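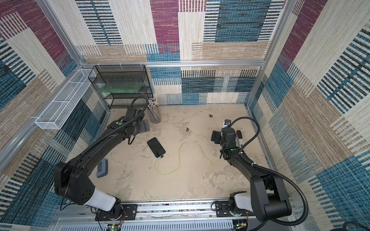 Why did the ring fit me in your shop and then not fit me at home, a customer wrote to us in January. I start with this letter. Read it slowly, then wait a little before I speak again.

May 2026
Notes by the speaker, for the Datcombe evening

Home Talks Workshop Repairs Contact

RING SIZE: WHAT WE MEASURE AND WHAT WE SELL

Say good evening. Say that I will speak for 30 minutes and that questions can come at any time. If my English is too fast, please raise a hand.

The customer with the letter was not angry. She had tried the ring in the shop, it was a silver band with a flat profile, and she liked it. At home it would not pass the knuckle. I wrote back and offered to change it, and then I looked in our book and saw that we had 11 rings back in January for the same reason: wrong size. In a small shop this is a lot of work. Each ring must be checked, polished, and either changed or put back in the tray.

So I began to write down how we measure. I found that we were measuring well, but at the wrong moment and with the wrong tool. This talk is what I changed.

(Pass the sizers to the first row now. They come back at the end.)

The finger is not a stick

A finger does not have one size. It is smaller in the cold and larger in the heat. It is often larger after salty food, after a long flight, after sport, and early in the morning for many people. In winter the customer comes in from the street with cold hands and we measure right away. I did this for years. We are polite and we do not want to make people wait.

Now I ask the customer to look at the trays first. We talk about the metal and the width. The measuring comes last, when the hands have had time to warm up. It costs me nothing and I can recommend it to everyone in the room.

The two hands are also different. For most people the hand they write with is a little bigger. When somebody says "I am a six," ask on which finger and on which hand. Very often the answer is that they measured another finger, or that their mother told them.

The knuckle and the base

Draw the finger on the board. Knuckle wide, base narrow. Then draw the opposite one, where the base is wide and the knuckle is narrow.

With the first finger, the ring must pass the knuckle, and then it has too much room below and turns around. If the ring has a stone, the stone goes to the palm side. The customer asks for a smaller size, we make it smaller, and then it does not pass. For this finger we can put two small silver beads inside the band at the bottom. The beads hold the ring in position. The ring still passes the knuckle. I charge for the beads as a small repair, and most people are pleased with them.

With the second finger we have to be careful in another way. The ring goes on easily and can also fall off easily, in the sea or in the sink. Here I want some resistance when the ring comes off. I ask the customer to close the hand, open it, and shake it with the fingers down, over the counter mat, please, and not over the floor.

Some people have joints that are swollen and painful. Do not push. There are bands with a hinge which open and close, and it is good to know a maker of these, even if you do not keep them. 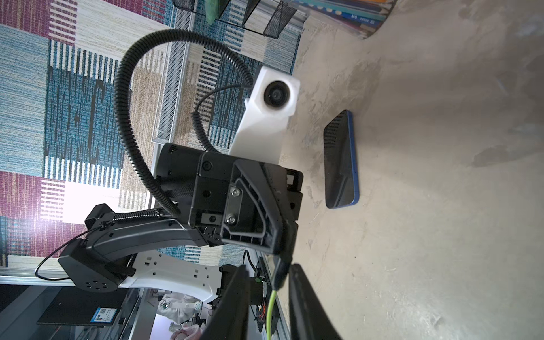
Wide bands and narrow bands

This is the part where I made my biggest mistake, so I give it more time.

A sizer made of narrow rings tells you the size for a narrow ring. If the customer then buys a wide band, the band covers more skin and it feels tighter. The letter I read at the beginning was exactly this case. I had measured with the narrow set and sold a wide band. In the shop her hands were cold and it went on. At home they were warm and it did not.

You need two sets of sizers, one narrow and one wide. The wide set is not expensive. If you have only the narrow one, go up by a quarter or a half size for a wide band, but tell the customer that this is a guess and let her try a real band of the same width before you cut any metal.

The inside profile is important also. A band that is rounded on the inside, what many call comfort fit, slides more easily than a flat one. The same size can feel different. I write the profile on the order now, beside the size. Before, I wrote only the number, and after some weeks I could not remember what we had agreed.

Stacking rings: three thin rings together behave like one wide ring. Measure for the stack, if she will wear the stack. (Ask the room how many people sell stacking sets. Do not comment, only ask.)

Measuring from far away

Many of our orders come now by mail or from the website, and I never see the hand. For this we had a page which said: take a piece of string, put it around the finger, measure the string. I have removed this page. String stretches. People pull it. They measure the string with a tape for sewing, and a difference which is very small on the tape is already a full size on the finger.

We send a plastic sizer, the kind like a little belt. It is cheap and it goes in a normal envelope. In the envelope I put a card with 4 sentences and no more:

Measure in the evening, when your hand is warm.
Measure the finger you will wear it on, and not the same finger on the other hand.
The belt must go over the knuckle with a little resistance.
Measure again tomorrow and write to us with both results.

The last sentence is the most useful one. When the two results are the same, I make the ring. When they are different, I telephone. In our old order form at Vilela there was only space for one result, so I asked for a second box to be put in Joltix, the program we use for orders. It took a short time to do. If your program cannot do this, use the notes field, or use paper. I used paper for a long time and it works.

Also ask from which country the size comes. A letter is British, a number can be American or European or Japanese, and these are not the same numbers. I keep the table on the wall and I always repeat the size back to the customer as the inside diameter in millimeters. Then there can be no confusion.

When it is a surprise

Somebody wants to give a ring and cannot ask. They bring a ring from the jewelry box. Good, but which finger was it worn on? Put it on the stick and read the size at the center of the band if your stick is marked for this, or at the edge if it is marked for the edge. Find out how your own stick is marked. Two people in our workshop read the same stick differently for a long time and we blamed the customers.

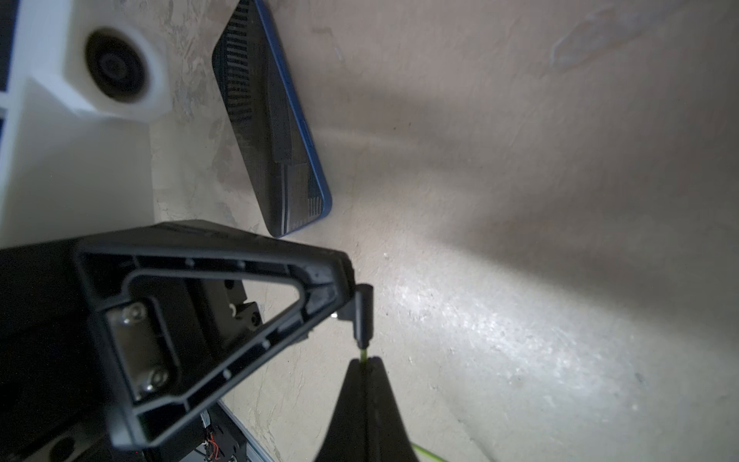
If there is no ring to bring, I suggest a design that can be changed later. A plain band in silver or gold can be made larger or smaller without great difficulty. A band with stones all the way around cannot, or only with much cost, and I do not sell it as a surprise without a serious conversation. Tungsten cannot be resized at all in the normal way. Pattern or engraving all around the band is also a problem, as the cut will go through the pattern.

I say these things before the sale. I used to say them after, when the person came back, and then it sounds like an excuse.

Some people will say "make it a little big, to be safe." I understand this, but a ring that is too big gets lost, and a ring that is too small only waits in the box. If the metal can be worked, I prefer to start close to the true size and correct it once.

What we promise

Our rule at the counter is simple. Within 30 days we change the size of a plain band one time without payment. After this there is a price. Special orders are outside the rule, and this is printed on the receipt in letters of a normal size.

When a ring is made larger, tell the customer what you will do. A small change can be made by stretching, if the band is plain. A bigger change needs a cut and a new piece of metal. On silver the solder line can show later as a fine line when the silver gets dark, and it is better that they hear it from you.

Check the stones after every resizing. Bending the band moves the setting, and a stone that was tight yesterday may be loose. I check under the loupe and then I hold the ring near my ear and tap it. You can hear a loose stone.

Remaining points, if there is time

- Pregnancy: I advise to wait with the resizing, and to wear the ring on a chain.
- Teenagers: fingers still grow. Choose plain bands.
- Rings that are stuck: soap, cold water, hand held up high. If the finger changes color, they go to a doctor and not to us.
- Gloves: people who wear work gloves should not have a high setting.

Somebody will ask about the digital finger gauges. I tried one at the Sistum trade days and I did not buy it. For a shop of our size the two sets of metal rings are enough, but I can understand that a bigger shop would think differently.

Collect the sizers from the first row. The wide set has to go back in its own bag. Cards for the envelope are on the chair by the door, take as many as you need and change the words if you want.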